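Ticket 268 – Gripper comparison, sandwich task, fixed camera view
Project: Grokport
Status: open, waiting on the pad test
Reported by: Naomi Owino
Following: Nassoro Makokha, Charalambos Makris

Original report
The stock two-finger gripper on the PIPER drops the lettuce on the way to the plate. Bread is fine, cheese is fine most of the time. It closes all the way, the current looks normal, and the leaf slides out sideways once the wrist starts to turn. Swapping the controller config back to the Vulldale defaults made no difference.

Nassoro, 9:40 am
Is it the same with the Jakov fingers? They have a wider face and we have only tried them on blocks so far. Please also check the open width in the config. The last person to edit it left the limit at 107 and I'm not sure that was on purpose.

Naomi, 11:15 am
Limit was still 107, so I put it to 117 and restarted the node. Big improvement on the approach! The fingers now clear the ruffles before they start closing, where before one tip kept landing on top of the leaf. Still on the stock fingers, Jakov set goes on after lunch.
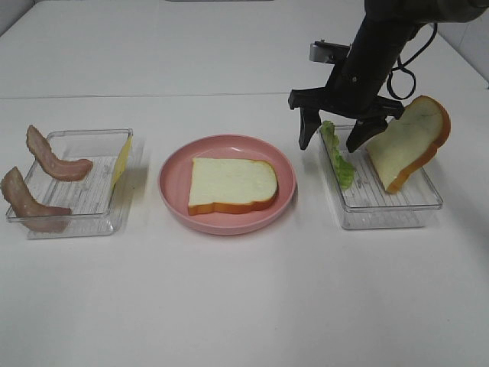
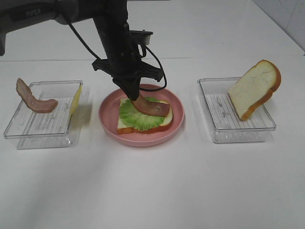
Naomi Owino

More notes from the same session, while I still remember them.

The bacon is my favorite part of this whole comparison. It's curvy and it never lies the same way twice, so I expected it to be the worst item by far, but the stock fingers pinch it really well as long as the grasp point is near the middle. Grab it near an end and the far end swings into the tray wall. I'd love to see what the softer Çetinkaya pads do with it.

The cheese needs a straight-down approach when it's leaning on the tray wall. Any tilt on the wrist and one finger hits the rim first. The clear trays don't help the depth camera either – I get holes along the rims, and the planner treats the holes as free space. Filling them in by hand got me through the morning, but that's no way to run 600 trials.

Charalambos, 2:05 pm
For the trays, try masking the whole footprint as a box and leaving only the top open. I did that on the other cell and the rim hits stopped. I'll push the mask script to the Grokport repo. Also, how tight is your cable at the wrist? If the loop is pulling during rotation you could be losing the leaf to that.

Naomi, 3:30 pm
Mask works, thank you! Cable has plenty of slack, I rotated the wrist by hand through the full range and felt no tug. Jakov fingers are on now and the lettuce holds through the turn. They're clumsier with the cheese, so no clear winner yet.

Next: Çetinkaya pads on the stock fingers, same item order, limit kept at 117. Please leave the config alone until I've logged those runs.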